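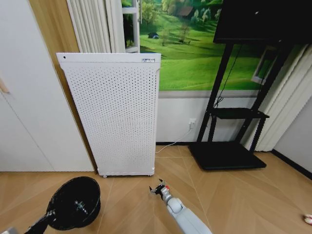 The club room, from the robot's side. Meadow wall at the back.

Posted December 16, 2019

We are one month into the new project, so I figured I should write down where things are before the break.

The task this year is outlets. The robot has to drive up to a wall, find a power cord, follow it to the plug, and stop with the gripper lined up on it. Pulling the plug comes in the spring if we get that far. Last year's group did block stacking and had a much easier time of it, mostly because blocks don't bend.

The club is split into three teams. Pustby has the base and the driving. Goltus has the arms. Nosier is supposed to have vision, but two of their members are in the school play, so I have been doing a lot of Nosier's work even though I am on Goltus. The team names came out of a hat and I don't know who put them in.

Cords are hard for us. Ours is white, the wall is white, and the floor is light wood. The first version of the finder looked for edges and got very excited about the floor, which is all diagonal lines. We gave it a new rule that a cord has to touch an outlet at one end, and that helped a lot. Out of 50 runs on Thursday it found the plug in 25. The misses were nearly all with the base parked at a bad angle, so Pustby is adding a full 360 turn at the start to pick a better heading. It makes each run slower, but we have a limit of 600 seconds and never come close to it.

The arms are in better shape. We rewrote the approach so the fingers open wide first and then the arm comes in low. Before that it opened them at the last second and bumped things. The joint limits are in one file now instead of four. If you are in the club and you change that file, please write down what you changed. 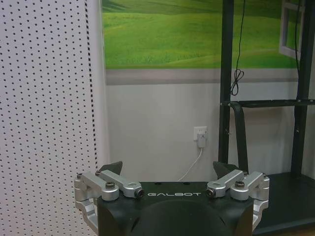
Ustyna Palamarchuk read a draft of this and said I was making the finder sound worse than it is, and that half the runs on a white cord is fine for one month. She also thinks we should record every miss and sort them by where the base stopped before anyone touches the code again. I agree with the second part. I started a spreadsheet last night and it has columns for heading, distance, and which lights were on.

Still on the list:

Fix the battery warning, which goes off at startup every time.

Try a black cord, to see how much of the problem is color.

Send the form to Alarcón for the July meet. They want a team photo and we don't have one.

Next meeting is the first week back. Bring your laptop charger, we only have the one spare.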